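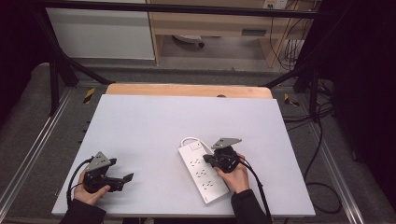 Four-outlet strip on the board, cord end toward the upper left.

Bench notebook, June, started 9:40

Cord and strip tidying, bench 2. Continuing from the page Rimantas left open. Goal for the morning: settle where the power strip sits on the gray board, and how much cord we allow before it gets tied.

Strip is the plain white one, four outlets in a row. It goes down diagonally. Square to the board looked neater on the sketch but left the plug end too near the edge for anyone coming in from the left. Diagonal is now the default. Zane to correct the layout sheet, which still shows the old position.

Cord: one small loop at the upper end, lying flat. Ojārs prefers the cord run straight off the board. Tried it at 10:05. The strip turned every time the cord was nudged, so back to the loop. No tape on the board itself. Tape residue from the Rovmont job took Yaroslav most of an afternoon to get off and the surface has a dull patch from it.

Handling notes:
Take the strip by its sides, at the middle.
Keep clear of the outlet holes.
Lift, then turn. Turning it while it still touches the board drags the cord under the strip.
Put it down upper end first.

29 placements logged before the break. 5 marked as bad, 4 of them with cord caught under the body. The fifth was my error, wrong start position. Not removing it from the log, only flagging it. Ojārs wants the same count repeated with the cord tied. Agreed, after lunch.

Board surface. Ginevra asked whether the light board should be swapped for the darker Correa sheet, on the grounds that a white strip on a pale surface has a poor outline. Fair point for the long edges. The outlets show up well enough on either. Darker sheet is 4 mm thicker and would need the stops reset, so leaving it until the current set is finished.

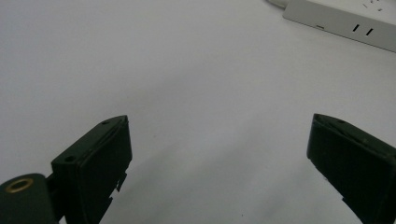
Fingertips apart over bare white surface.

Finger check, 11:30. Small notched bits along the edges of both dark green fingers. Entered in the wear column, no action today. Brass-colored ring on the left side noted for reference. Rimantas has the drawing for the fingers and should say whether those notches are in it. If they are, strike the wear entry.

Still open:
Tie for the cord. Hook-and-loop from the Gruretti box is too wide, try the narrow roll.
Second strip for comparison, same length if possible. Zane is asking at Rakine.
Wipe the board before the afternoon set. Dry cloth only.
Layout sheet, see above.

Stopped 11:50. Strip unplugged and left on the shelf with the log.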